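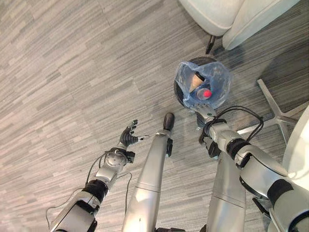
Carpet in light and medium gray bands.

Lidstead Community Kitchen
Minutes of the recipe meeting, 18 September 2018

The meeting opened at 6:30 p.m. The minutes of the previous meeting were approved with one correction: the barley soup calls for pearl barley, not pot barley.

1. Soup lunches
The Plorley Hall lunches served 404 bowls between May and the end of August. Lentil and squash were the most popular. The cold cucumber soup did not sell well and will be dropped. Members agreed to keep the bowl size as it is and to offer a second slice of bread on request.

2. Oatmeal
Two versions were tasted. The first used steel-cut oats soaked overnight, the second used rolled oats cooked in half milk and half water. The soaked oats had the better texture but needed more salt. Agreed to serve the soaked oats on Saturdays, with stewed apple on the side. Brown sugar to be put out in bowls.

3. Recipe booklet
The booklet now has 14 recipes ready for print. Innes Print quoted for 100 copies, stapled, with a card cover. The quote was accepted. Measurements will be given in cups and in grams. The dumpling recipe is held back until the cooking time has been checked again with a smaller pot.

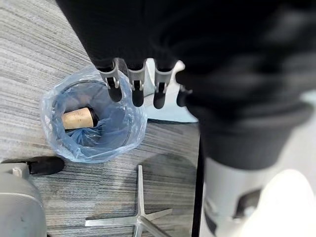

The page order was left as it stands, with soups first and baked dishes last. One member asked for a blank page at the back for notes, and this was agreed.

4. Money
The balance stands at $3,176. Payment to Evano Dry Goods for flour, oats and split peas was approved. The second stockpot was discussed and put off to the next meeting, when prices will be available for both the 16-quart and the 20-quart size.

5. Other business
The label maker is out of tape. Freezer containers should be marked by hand with the contents and the date until more is bought. Frozen stock with no date on it will be thrown out at the end of the month.

The meeting closed at 7:50 p.m.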